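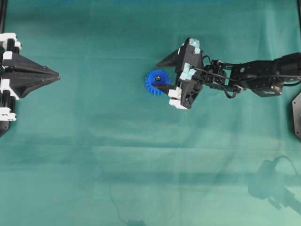
Korkor Nartey wrote in to ask whether a pair of tabletop arms can be any use to people who repair things for a living, or whether they are bound to end up on a shelf next to the label maker. She has a bench, a drawer of small gears and not much patience for software. Her note came in February, right as we were getting to the end of our time with the Wola two-arm kit, so I'm going to answer her at length and let everyone else read along.

Short version, Korkor: yes, with a few things to know first. Long version follows, and it is long, because I've had more fun with this kit than with anything that has come through the workshop since the drill press.

What you get

Wola is sold as a bench kit with two arms, a gripper for each, the power supplies, the cables and a download of the control program, which is called Gumevwood for reasons the manual never gets into. You supply the table and the computer. The arms come partly built. The shoulder and upper arm are already together, and you do the wrist, the gripper and the wiring yourself. The booklet says an afternoon. It took us an afternoon plus the next morning, and the extra morning was my fault (I put one wrist bracket on backward and then built everything else on top of it).

I like that they leave you the wrist to build. By the time you've put it together you know which screw holds what, and when something starts to wobble later you know where to go with the driver. There's a spare bag of screws in the box, and it's a generous one. We've been into it already.

The fingers are long and they taper, and that's the whole reason I wanted to try this kit over the cheaper one from Brovik we looked at last year. Brovik's fingers were short and wide, lovely on a block or a cup, hopeless on anything you'd call a part. With the Wola fingers you can come at a little spur gear from the side and get hold of it without knocking it across the table first. Usually!

Setting up the bench

Put a cloth down. The manual mentions this in one line and it deserves a page. On bare tabletop our gear skated away the moment a fingertip brushed it, and you can't make a gripper any gentler than the surface allows. Fabric gives just enough drag. It also gives a bit under the fingertip, so if you come in slightly low you don't grind the finger into the table and trip the motor. Any plain fabric will do as long as it's one color and you don't mind smoothing it out now and then.

Face the arms toward each other and leave more room between them than you think you need. The diagram on the setup page puts them closer than I'd like. We moved ours apart twice. The reach is good, so you lose very little, and you gain a lot of calm when you send both of them somewhere at once.

Then do the joint check. It walks each joint to its limits and back and takes 7 minutes for the pair. Don't skip it after moving a base, even by a little. I skipped it once and spent the evening wondering why every pick landed short.

How you teach it

There are two ways in. You can drag points around in Gumevwood on the screen, or you can switch the motors to soft mode and move the arm by hand, pressing a key whenever you want it to remember a position. The second way is a joy. You hold the gripper, you walk it over to the gear, press, close the fingers, press, lift, press. Then you let go and it plays the whole thing back. I must have shown that to everybody who came through the door.

Playback speed is a slider from slow to silly. Keep it slow for small parts. We settled well down in the bottom third for anything with teeth, and I haven't felt the need to go up since.

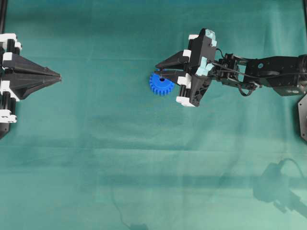
A blue spur gear in the right gripper of the Wola kit, on our cloth-covered bench.

How well it does

I promised Korkor a number, so I ran one task over and over with the same little gear. Pick it up, lift it, set it down on a mark. Out of 100 tries on my first program it managed 80. I was pleased with that and also a little cross, so I looked at the misses. Nearly all of them came from the approach angle. I'd taught it to come in level, and if the gear had ended up a touch further over than last time, the lower finger rode up on the teeth.

So I tilted the wrist, taught the approach again with one extra stop just before the pinch, and ran another 100. That gave me 83. A modest gain for a whole evening's work, you might say, but the misses were nicer misses. The gear stayed near where it started and the arm could simply try again. If you allow it a second attempt, and Gumevwood has a checkbox for that, there's very little left to complain about.

Where it struggles is flat-lying thin stuff. Washers are miserable. A gear has some height to it and teeth for the fingertips to settle against. A washer on fabric just sinks in and looks at you. I asked the support desk about this and got a friendly reply the same evening suggesting a small lip of card under the cloth. I tried it and it helped some.

Handing a part from one arm to the other works, though I'd call it a second-month project. You need both arms to agree on where the middle of the table is, and any slop in either base gets doubled. The manual has a good chapter on it. Read that before you start and you'll save yourself my first two attempts.

Things I'd change

The cables. They run along the outside of the arm, and there's enough slack that they hang in little loops when the elbow folds. Nothing has snagged on ours yet, but I've added a couple of soft ties and I'd suggest you do too. Leave enough slack for the wrist to turn its full way around.

The fan on the power supply is loud. You'll get used to it, or you'll put it under the table like I did.

The program saves only when you tell it to. I lost a very nice pick sequence at 9 in the evening by closing my laptop, and I said some words. Save often.

And the parts list in the back of the booklet uses different names from the labels on the bags. Once you've matched them up it's fine, and I've penciled the matches into our copy, so if you borrow the kit please don't lose the booklet.

How it compares

I know some of you have the Akande single arm at home, and you'll want to know if this is worth the jump. The Akande is smoother out of the box and much quieter. Its gripper is stronger too. If all you want is to pick things up and put them in a tray, stay with what you have. What the Wola adds is the second arm, the fine fingertips and the soft mode, and I use soft mode every single time I sit down. I'd miss it badly now.

Korkor, for your bench in particular: I think you'd get good use from it for sorting and feeding, the dull part of the job, where you have the same gear over and over. I wouldn't hand it a one-off repair. Teaching a new pick takes me longer than doing the thing by hand, and it will for you too until you've built up a few programs you can copy from.

Trying it out

The kit stays with us for another 3 weeks. It's set up at the back bench with the cloth down and the joint check done, and my gear programs are in the shared folder, both the level one and the tilted one, so you can see the difference for yourself. Bring your own small parts! I'd love to see it try a clock gear or a toy gearbox, and I have no idea how it'll do with brass. Put your name on the sheet by the door if you want an hour with it, and if you find a setting that picks up washers, write it in the booklet in big letters.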